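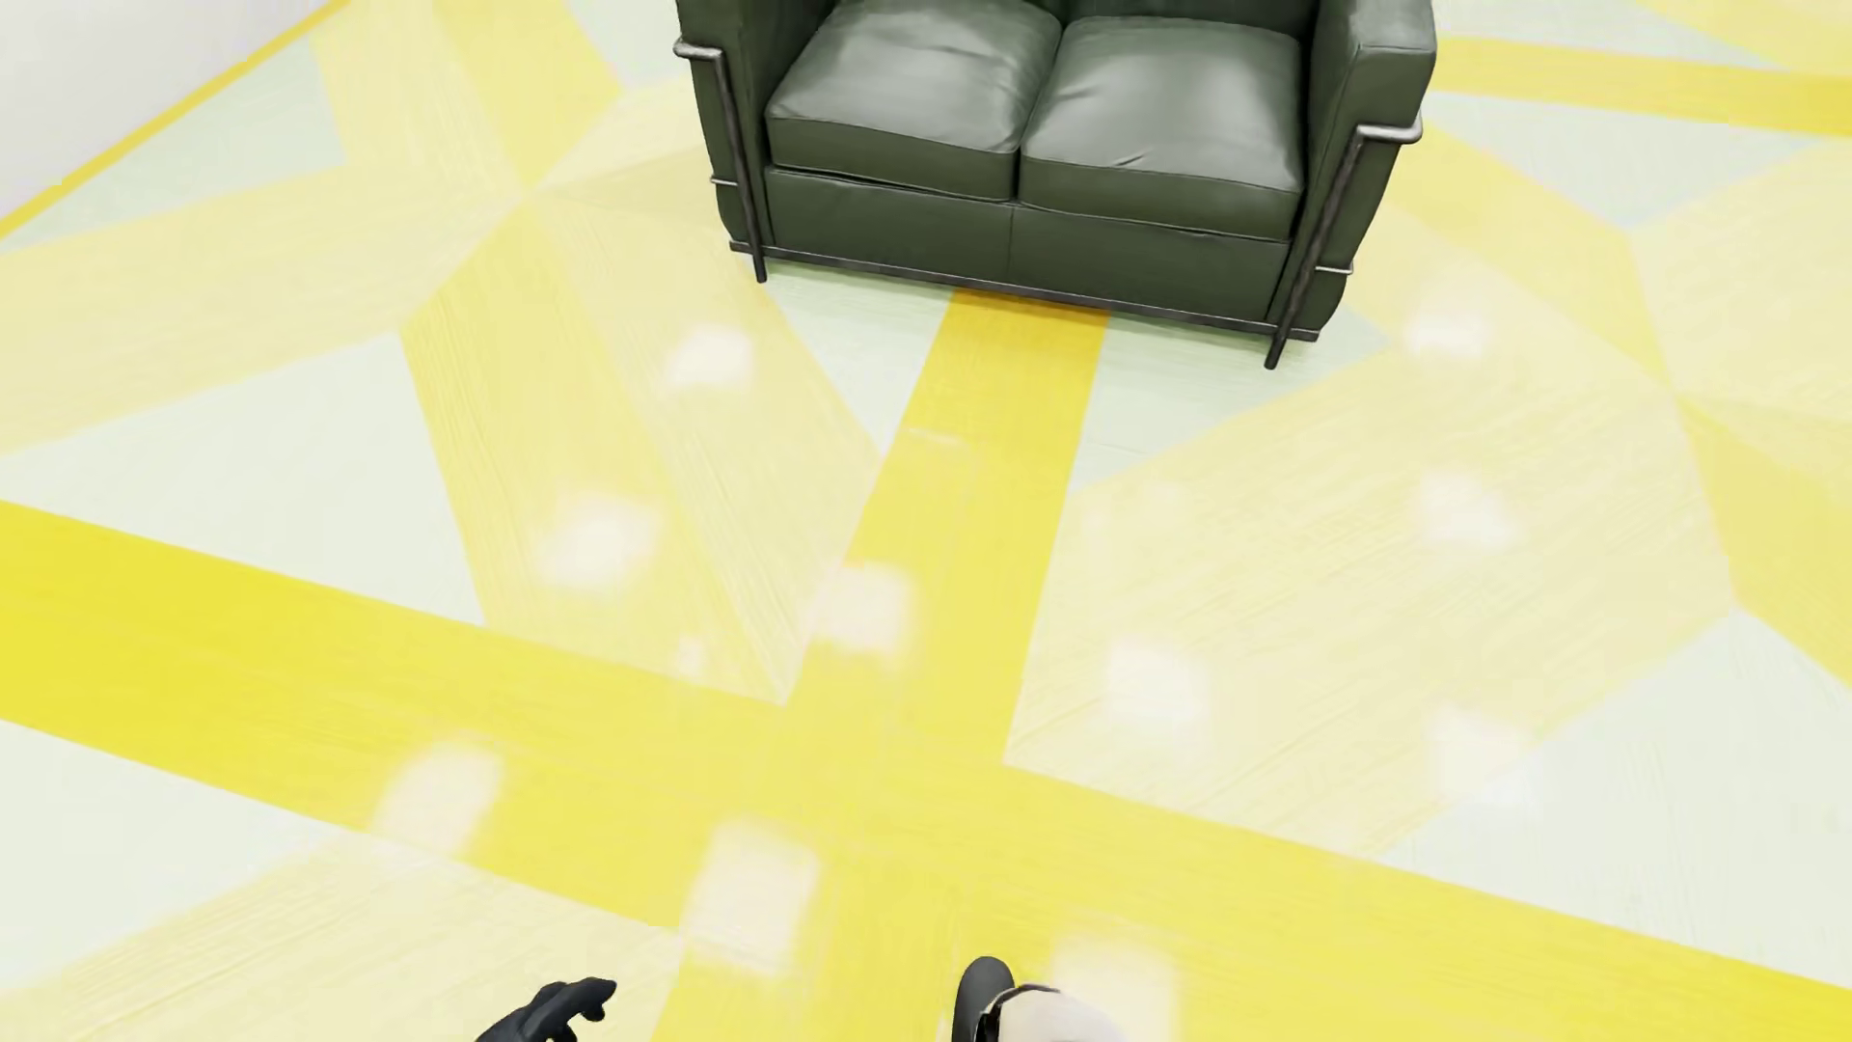

Two-seat sofa in dark green leather, with tubular metal at the front of the arms.

About Homance

Homance is a furniture maker and upholstery workshop serving private homes, hotels and public buildings. The company was founded by Charalambos Stamatopoulos, who trained as an upholsterer and opened his first workshop on Fragkou Street with 2 sewing machines and a rented cutting table. He remains managing director and approves every new model before it enters the catalog.

Our work

The company makes seating to order. Frames are built in our own joinery shop, and covers are cut and sewn in the same building. Customers may choose a model from the Kona or Gasia collections or submit their own drawings. The Kona collection consists of low, square-armed pieces for living rooms and waiting areas. Gasia is our dining and desk range and is offered with fixed or removable seat pads.

Homance also accepts repair work. Our restoration department re-covers chairs and sofas by any maker, replaces webbing and springs, and repairs loose joints. Estimates are given in writing after the piece has been inspected at the workshop. Leather repairs are accepted subject to the condition of the hide.

Our people

The company employs more than 12 upholsterers, joiners and office staff. Apprentices are admitted each year and spend their first months in the cutting room before moving to sewing and then to the bench. Several of our present foremen entered the company in this way.

Materials and guarantee

Leather is bought from tanneries with which we have long-standing agreements, and a reference piece from each order is kept on file so that later repairs can be matched as closely as possible. All frames carry a guarantee of 11 years. Covers and fillings are guaranteed for 2 years in normal household use.

Visiting us

The showroom is open to the public throughout the year, except for 7 working days in August, when the workshop is closed for maintenance. Trade customers are asked to make an appointment with the sales office. Fabric and leather samples may be borrowed against a small deposit.

Page last revised 23/09/2023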